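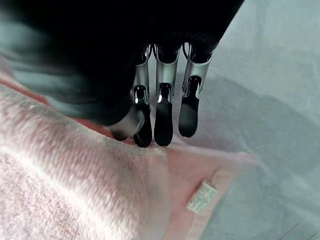
5th July. Skuria, cloth handling, contact timing.

Goal for this block: find out how much of the contact timing error comes from the wrist view and how much from the labels. The towel policy closes too early on thick folds and too late on flat ones. Same weights, same controller gains, same table height as the last block in April.

Method. 197 episodes of fold-edge grasps, all on terry towels, logged to Cernutau. For each one I marked first contact by hand from the wrist video, then let the Đinh detector mark it again from motor current alone. The detector sees finger currents and joint velocities and no pixels. Episodes where the two marks disagreed by more than 3 frames went into a separate folder and were relabeled by Mỹ Mạc without access to either mark.

Result. Agreement is good when the hand comes in slowly. In fast approaches the hand-placed marks land early. The blur smears the fingertip into the pile and the eye accepts it as touching before there is any load on the joint. The thumb is worse than the fingers. It tends to reach the raised edge of the fold first, and pile gives way a good deal before current rises, so the two labels are measuring different events. I had been treating them as one.

Mỹ's marks side with the detector on the fingers and with me on the thumb. Take from that: neither source should be used alone for the thumb.

Changed the label format. Contact is now stored as an interval, first visual touch to first load, and the loss is flat inside the interval. Retrained 2 seeds on Kevo overnight. Both close later on thick folds, as wanted. Flat layers show no clear change. Would not report this yet; the seeds differ from each other by nearly as much as either differs from the baseline.

Side issue: the free-air recordings used to set the current floor. Nghĩa Dương points out that joint friction depends on arm posture, and ours were all taken with the hand over the table. Repeated them with the arm lowered and the hand clear of any surface, fingers pointing at the floor.

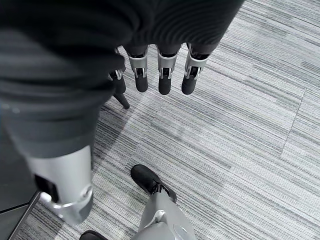 Does the free-air floor have to be recorded again for every arm posture?

One recording per posture group is enough for now. Within a group the floor drifts less than the detector margin. Between groups it does not, and the thumb shifts the most. Groups are kept in the floor table on Cernutau, and the detector picks the nearest one from the shoulder and elbow angles.

Still open:
Thumb interval is too wide on the fluffiest towels. Try current slope in place of current level.
Care labels sewn into the hem area give a stiff patch. Tag those episodes separately before the next training run.
Nghĩa wants 3 more seeds before any comparison with April. Agreed, queued on Kevo behind the drawer jobs.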